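Cinwood Community Boards > Facilities and Furnishings > Bedding and Soft Goods
Topic: Condition of display beds between showings

8 replies | 2,133 views

linen_desk_cinwood
Posted May 19, 2022

Members are asked to comment on the following matter. Our department maintains beds on an open floor for use in demonstrations and staff instruction. The current written procedure requires that each bed be stripped, smoothed and cleared of personal property at the end of every session. Compliance has been uneven. Before the procedure is revised, I would like to know what other departments require, and in particular whether folding of garments is permitted on the bed surface or must be carried out at a table.

Please limit replies to actual practice.

harborfold
Registered member

Our department permits folding on the bed. A double bed gives a larger working surface than any table we own, and the height is acceptable for most staff. We require only that the fitted sheet be pulled tight before the first garment is laid down. A loose sheet travels with the garment and the fold has to be done over.

Stripping the bed after every session seems excessive to me. We change sheets once a week.

ward_and_pantry
Registered member

I must disagree with the previous reply on both points. A bed on which people fold, write and set down their belongings is a work surface, and a sheet that serves as a work surface should be changed daily. Our rule has been in force since December and the laundry has absorbed the extra load without difficulty.

As to folding, we moved it to tables. Staff leaning over a low mattress reported sore backs, and the complaints ended with the move.

harborfold
Registered member

With respect, daily changing may suit a department with its own laundry. Ours sends everything out to Garrido and is billed by the piece. We hold 50 fitted sheets in stock, and a daily change would leave us short before the return delivery arrived.

linen_desk_cinwood

Thank you both. To clarify, we also send out. I should have stated that at the start. The cost of laundering is therefore a fair consideration, and I would not object to further remarks on it.

upholstery_records
Registered member

A point concerning headboards, as these are usually left out of such procedures. Channel-stitched upholstery collects lint in the seams, and the lint is heaviest where clothing is shaken out before folding. We have two gray Skuko headboards with vertical channels. They are vacuumed with the narrow brush attachment, top to bottom, following the stitching. Brushing across the channels pushes the lint further in.

Damp cloths are not permitted on ours. One was wiped down with a wet sponge and carried a tide mark for the rest of its time on the floor.

second_shift_textiles
Registered member

I would ask that any revision distinguish between tidying during a session and tidying at its close. The present wording, as quoted by linen_desk_cinwood, addresses only the close. In my department the difficulty arises earlier. Staff arrive, place notes, pens and telephones on the bed within reach, and begin folding in whatever space is left. By the middle of the session the clear area has become quite small.

We keep a shallow tray on the floor beside each bed for these items. Use of the tray is mandatory for pens and recommended for everything else. Ink on a pale sheet does not come out in an ordinary wash, and two black pens without caps were responsible for most of what we discarded last year.
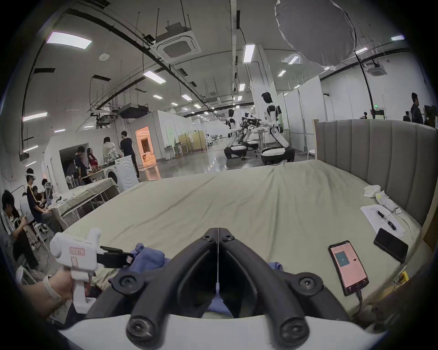

The tray should also be large enough to hold papers flat. Our first trays, ordered from Arkness, were too narrow, and staff returned to placing their notes near the headboard. The replacements are 13 inches across and have given no trouble. Charging cables remain a problem. They are caught in the sheet when it is pulled off, and I know of no remedy except to unplug them first.

ward_and_pantry
Registered member

The suggestion of a tray is sensible and I will propose it here. I maintain, however, that the papers and telephones would not be on the bed at all if the folding were done at a table.

harborfold
Registered member

They would be on the table instead, and in the way there. Our staff used tables for one season and asked to return to the bed.

I accept the point about pens. Our procedure does not mention them and will be amended.

linen_desk_cinwood

The replies have been read with care. The following draft is offered for comment and is not yet in force.

1. Folding on the bed is permitted. A table shall be made available to any staff member who prefers one.
2. The fitted sheet shall be pulled tight before folding begins and again whenever it has become wrinkled.
3. Pens, papers, telephones and small boxes shall be kept in a tray beside the bed.
4. Cables shall be disconnected before the sheet is removed.
5. Sheets shall be changed twice weekly, and at once if marked.
6. Headboards shall be vacuumed along the channels when the sheets are changed.

Item 5 is a compromise and I expect it will satisfy neither side. Objections may be posted in this topic. Questions about the supply of trays should be sent to the purchasing desk.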